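Section 4: Setting up the sorting table (and living with it afterwards)

If you've come straight from Section 3 your two arms are bolted down, the power supplies are labelled left and right, and you've had a cup of tea. Good. This section gets you from there to a first working shift, and then it goes on a bit about people, which Kazimiera Cieślak insisted on when she read my draft and I've come round to it.

A word on who I am. I'm Vinzenz Gruber and I ran the returns bench at Pramanstead for years before we had any of this. We handle footwear returns for Hidcombe, mostly slides and pool shoes, and in a busy September we'll see 4,000 items come back through the door. Every one used to be picked up, turned over, matched to its partner and dropped in a crate by hand. I've done it, my wrists remember it, and I wrote this guide for the next bench lead who gets told on short notice that they're having arms.

We call our set-up Jurka. It's the name on the start screen, so when I say "wait for Jurka" I mean wait for the software, not for a colleague.

4.1 Before you switch anything on

1. Clear the table completely. Scissors, tape, mugs, the lot. The arms don't know a mug from a shoe on day one.

2. Run your hand over the tabletop and check for tape residue or splinters. Shoes with a grippy sole catch on old glue and then they don't slide where the gripper pushes them.

3. Check the side frames for wobble. Take hold of each one near the top and give it a firm push. If it moves at all, go back to 3.6 and do the bolts again. I know, I'm sorry, I had to do mine twice.

4. Look at your cables. You want enough slack for the arm to reach the middle of the table and back, with nothing hanging over the work surface. Loops out to the side are fine. Loops you could put an elbow through while leaning in are not, so tie those back.

5. Find the stop button and press it. Then let everybody who'll work near the table press it too. It sounds daft, but you'd be surprised how shy people are about hitting a big button until they've done it once with somebody laughing next to them.

CAUTION: Hands stay off the table whenever the arms are powered. If you need to move a shoe, stop first, move it, step back, then restart. This goes for me, for you and for the site manager.

4.2 Placing the crate

6. Put an empty crate at the far edge of the table, halfway between the arms. Both grippers need to be able to get to it without crossing each other.

7. Turn the crate so its long side faces you. Push it back until it's snug against your marks (we used two pencil lines, and they've lasted longer than the fancy stickers).

8. Use the same type of crate every time. We had a mixed stack at first, some deeper, some with folding sides, and Jurka kept letting go of shoes too high up. Pick one kind and send the rest to another bench.

NOTE: If your crates carry labels, keep them small and keep them on the rim. A big floppy delivery label inside the crate gets grabbed sooner or later.

4.3 Laying out the first batch

Start with a small batch. I know the brochure shows a great heap of stuff being tipped out in one go, and you'll get there, but for the first few days give the arms something they can cope with and give yourself something you can watch.

9. Choose two colours that are nothing like each other. Pale pink and black is what we use for training, four of each, and it makes any mistake easy to spot from across the room.

10. Lay them on your side of the table, in front of the crate, with one colour on the left and the other on the right. Soles down, straps up.

11. Don't be too neat! This is the bit people get wrong. If you line them up like a shop window, the arms learn shop windows. Nudge one back, pull one forward.

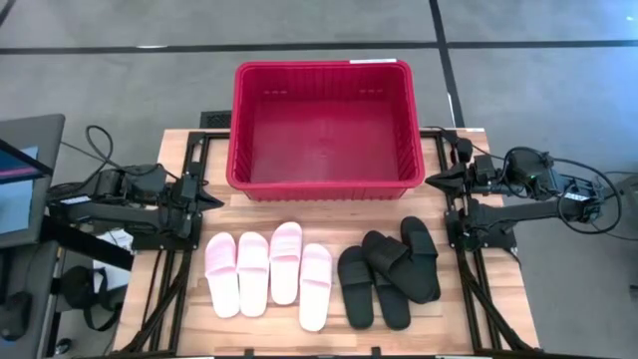 12. Once the tidy-ish layout goes well, make it harder on purpose. Overlap a pair so that one lies on top of the other. Overlaps were our biggest headache by a mile, because the gripper would go for the top shoe and the bottom one would come along for the ride. Put overlaps in early and you'll find out early.

13. Step back, call "clear" out loud, and wait for somebody to answer. If you're on your own, you shouldn't be running a first batch, so go and fetch someone.

4.4 The first run

14. On the start screen choose Sort, then Slow. Leave it on Slow for the whole first week. There's a Normal setting and it is tempting, but you'll learn nothing from a mistake that's over before you've seen it.

15. Press Start and keep your hand by the stop button. Watch the gripper tips and ignore the elbows. The elbows look dramatic but it's the tips that do the damage.

16. When a shoe gets dropped or missed, don't stop straight away unless it's heading for the floor. Let Jurka have its second try. If it fails again, stop, and write down three things: which arm, which shoe, and how the shoe was lying.

17. After each batch, lift the crate out (arms stopped, please), look inside and put it right by hand if you need to.

18. Do 19 batches before you change any settings at all. That number came from Soomro, the firm who put our arms in, and I grumbled about it, but by then you do have a proper feel for what's a one-off and what's a habit.

NOTE: Our first full log had 126 entries in it. Don't be put off by a long list. Most of ours were the same two problems over and over, and both went away once we'd changed how we laid the shoes out.

CAUTION: Never reach in to "help" a gripper that's struggling. It's the most natural thing in the world and everyone on my bench has had the urge. Stop first. Every time.

4.5 What it changes for the people on the bench

Right, this is the part Kazimiera wanted. She's been on returns longer than I have and when the arms were announced she asked me straight out whether she was training her own replacement. I didn't have a good answer ready, and I'd like you to have one, so please talk to your manager before your crew asks you.

For us it went like this. We had five people sorting. We still have five, but only two are near the table at any time, one laying out and one checking crates, and the others are on inspection and repairs, which used to pile up until after Christmas. Nobody's hours were cut. I can't promise you the same where you are, and you shouldn't promise it to your crew either unless you've got it in writing.

Some of it is better. Sore wrists are down, and I can go home and open a jar. Inspection is more interesting than sorting, too. You look at a worn strap and decide what happens to it, and there's a bit of judgement in that.

Some of it is worse, and I'd rather say so in a manual than have you find out at ten in the morning. The bench used to be chatty. Five people round one table will talk about anything at all, and now there's a motor hum and two people concentrating. We moved the kettle closer and we take our break together, all five, with the arms off. That helped more than I expected. Watching is also tiring in a different way from lifting. My first few days on the stop button I went home with a headache.

So, a few more steps, and I do mean them as steps:

19. Swap the person on the stop button every half hour. Put it on a rota and stick to the rota, including when it's busy.

20. Let the people who used to sort by hand write the log. They spot things. It was Kazimiera who saw that dark shoes on top of dark shoes were causing most of the double picks, and she'd worked it out before the software had flagged a thing.

21. Don't put a target on the wall in the first month. We had one, 500 items a shift, and all it did was make people reluctant to press stop. We took it down and the stops went up, and I was glad of it.

22. Keep one ordinary bench for hand sorting. You'll want it when the arms are down for cleaning, and anyone new should do a few shifts there first so they know what a good sort feels like.

4.6 End of shift

23. Finish the batch that's on the table, or stop and clear it by hand. Don't leave half a batch out overnight.

24. Choose Park on the start screen and wait until both arms have settled before you go near them.

25. Switch off left, then right. Wipe the gripper tips with a dry cloth. Rubber dust builds up on them and the grip goes slippery.

26. Sign the log, even if there's nothing in it.

Cleaning the frames and checking the cables for wear is in Section 5, and there's a page at the back of it for odd noises. If yours makes a sort of ticking when it parks, start there.

Section last updated 29th August

Shared 38 times
4 comments

benchlead_tam
Step 11 saved me a week, I think. We'd been laying everything out dead straight and couldn't work out why it fell apart the moment a real delivery came in.

Orla P.
Is there a reason you do left then right at switch-off? Ours came with no instructions on that and we've been doing both together.

Vinzenz Gruber
@Orla P. Only so that we all do it the same way and can tell if someone's been interrupted halfway. Both together is fine as long as they're parked!

returns_dept_2
Printed 4.5 and left it in the manager's tray. Will report back.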